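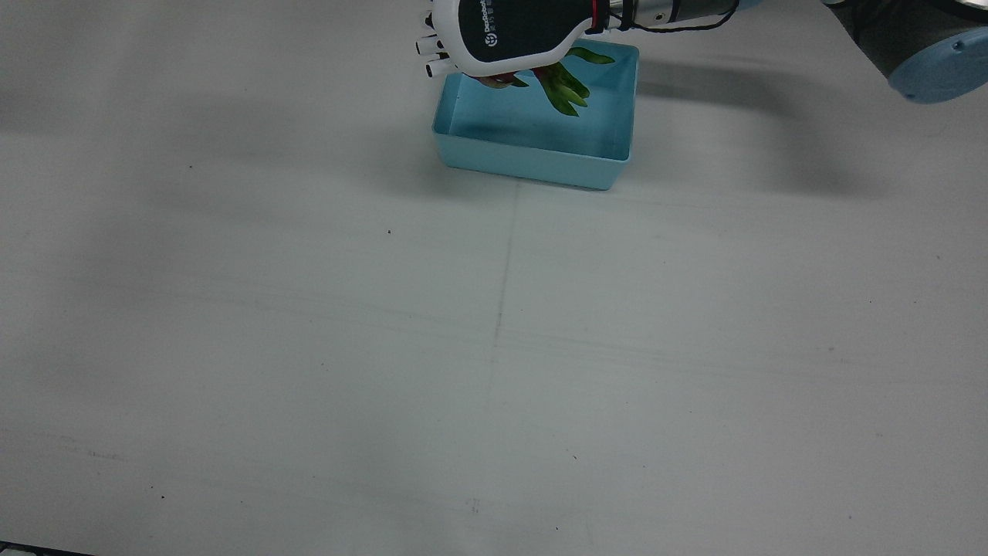 The light blue box used for loose fruit, on a pale work surface.

Verkdale says its one-bin table cuts damage to dragon fruit. The numbers are thin

June 1, 2026

Produce supplier Verkdale wants its customers to believe that a bare table and a single light blue bin will do more for a dragon fruit than padding, trays or paper sleeves ever did. The company put out a four-page summary of its packing trial on Monday, and the summary is heavy on the word "gentle."

The method goes like this. Everything comes off the table except one open plastic bin, set toward the back. Fruit is put down in front of it, a piece at a time, and lifted in over the near side. No dividers, no liner. Verkdale says the leafy green scales, which snap and brown at the tips when fruit is tipped from a crate, stay on when each piece is handled by itself.

That much is hard to argue with. Fruit handled singly has always done better than fruit that gets poured. Whether the color of the bin or the emptiness of the table has anything to do with it is another matter, and the summary doesn't separate them.

"They changed three things at once and gave the credit to the bin," said Nuria Arrieta, who buys tropical fruit for the grocery chain Clunier. "I'd like to see somebody pack one fruit at a time into a cardboard box and tell me how that goes."
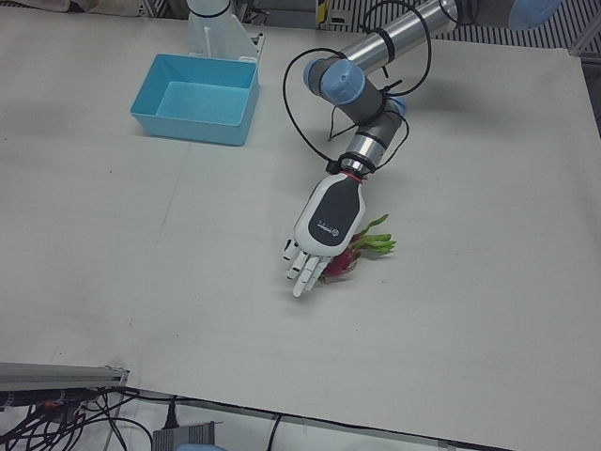

What was counted

Verkdale reports 895 dragon fruit packed at the bare table, against 332 packed from crates in the usual way. It gives no reason for the lopsided split. The crate fruit was also packed in October, while the summary leaves out any month for the rest, so the two lots may well have come from different growers.

Damage was scored by eye on a scale with 3 as the worst grade. A broken scale and a split skin can both earn a 3, though only one of them would get a fruit thrown out of a store display. Kobe Goossens, who wrote the summary, agreed that the scoring was "a little blunt" and said a finer version was being drafted. He didn't say when it would be ready.

Speed is missing altogether. Packers are paid for what leaves the building, and picking up one fruit, placing it, and going back for the next is slow work. Asked for a rate, Goossens said the trial "wasn't set up to look at that."

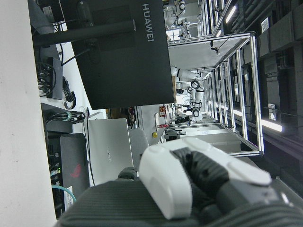
Fulgencio Esteban ran a packing line in Navlow for years and has seen a fair number of these ideas come through. He likes the low, slightly sloped walls on this kind of bin, which give knuckles some room, and he likes a wide clear surface. He is less sure about a hard plastic floor with nothing on it. "First layer, fine," he said. "Then you put a second layer on top, and where do the scales go? They go down."

The summary doesn't say how many layers were packed.

Verkdale is selling the layout as a plan, complete with a drawing of where the bin should stand, through the supply firm Widmer. The bin itself is ordinary. Viera Lukáč, who handles orders at Widmer, said customers who already own something similar could use that instead, and that she would tell them so if they called.

A second trial, with mangoes, is planned. Verkdale would not say whether the old crates will be tested alongside.

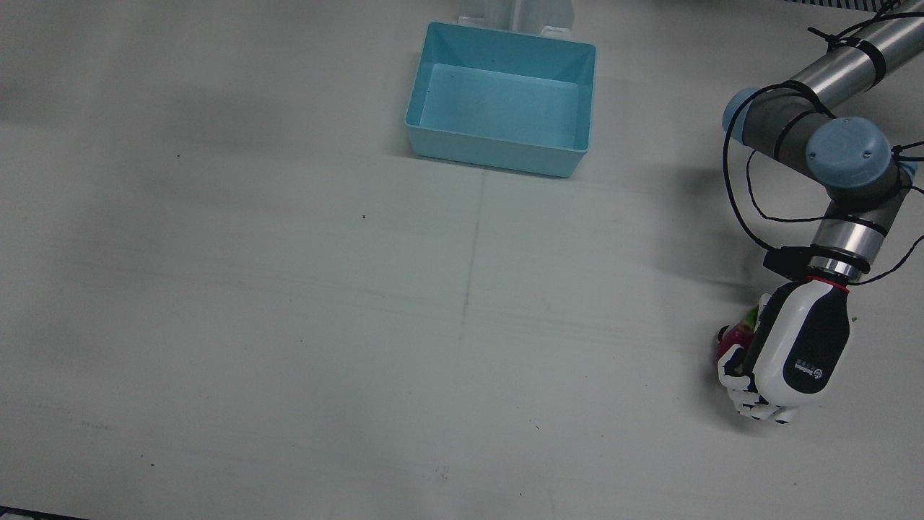
An empty bin near the back of the table. Verkdale's plan calls for a clear surface in front.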